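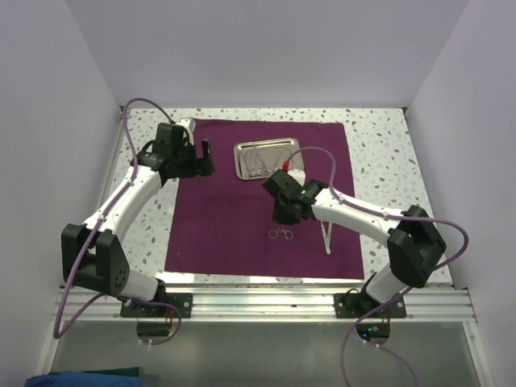 The two-arm cell with a tray of instruments on the purple cloth. Photo: Cludwood

Cludwood releases Zistow 2, planning software for two-arm instrument handling

Hi, I'm Ataberk Canpolat. I look after the planning code at Cludwood, and I get to write this one because our usual press person is on leave until the end of September (and because I've talked about nothing else at lunch for months!).

So, the news. Starting Friday, Zistow 2 is out for everybody who already has a license, and for anybody who'd like to try it. Zistow is the software that decides how two robot arms should move when they share one table. It takes in what the cameras see, works out which instrument each arm should go for, plans both paths together and then keeps checking those paths while the arms are moving. We built it for people working on surgical instrument sorting and tray setup, who have a very particular kind of headache: small shiny things with finger loops, lying on top of each other.

If you've never tried to get a computer to look at a steel tray full of steel scissors, let me tell you, it's a humbling way to spend a week. The rim reflects the light, the handles reflect each other, and a depth camera will happily report a hole in the middle of the tray. In the first version we dealt with that by asking people to spread things out. Our users were very polite about it. They also told us, more than once, that instruments don't come spread out.

Zistow 2 has a new perception module called Ateş, and it's the part I'm proudest of. Ateş doesn't try to get a perfect outline of every instrument. It looks for the bits you can grab - a loop, a shank, a joint - and gives each one a score for how sure it is. The planner then starts with the grasp it trusts most and looks again after every pick. It's slower on the first item and a good deal faster by the end of the tray, and the arms spend much less time hovering while the software makes up its mind.

The other big change is in how the arms share space. In the old release, one arm got a zone and the other arm waited its turn outside it. Simple, safe, and kind of painful to watch. Now both arms are planned on one timeline, so one can be down over the cloth by the tray while the other hangs back at a corner, and they can trade places without stopping. Cables are in the model too. You give Zistow the length of each cable and where it's clipped, and it keeps a soft boundary around the loops. We had more requests for that than for anything else on the list, and I'm a little embarrassed that it took us until version 2.

Alper Şimşekoğlu, who runs our test cell, put together the regression set that ships with the release. It has 583 recorded layouts, from a pair of instruments side by side on a cloth to a tray I wouldn't want to sort by hand. "I kept the ugly ones," Alper says. "If a layout made the planner give up in July, it went in the set, and it stays in the set." You can replay any of them on your own machine without a robot attached, and you can add your own in the same format.

A few practical things:

Zistow 2 talks to your arms through the same driver layer as before, so existing setups don't need rewiring or new mounts. You'll have to redo the camera calibration once. The wizard has 40 fewer screens' worth of reading in it than the old manual had pages, if that makes you feel better about it.

Logs now open in Clirurgate, our free viewer. You can scrub through a run and see what the planner was considering at each moment, including the grasps it turned down. I use it every day.

Zistow 2 is a research and development tool. It isn't cleared for clinical use, and please don't put it anywhere near a patient.

Current license holders get the upgrade at no charge, and the trial version has everything switched on, Ateş included. Both will be on the Cludwood downloads page Friday morning, along with the release notes and the list of known issues. Thin instruments lying flat on dark fabric are still on that list, and we're working on them.

For interviews, demo requests or a long chat about cable loops, write to the Cludwood press desk and ask for Ataberk. Questions about the layout set can go straight to Alper.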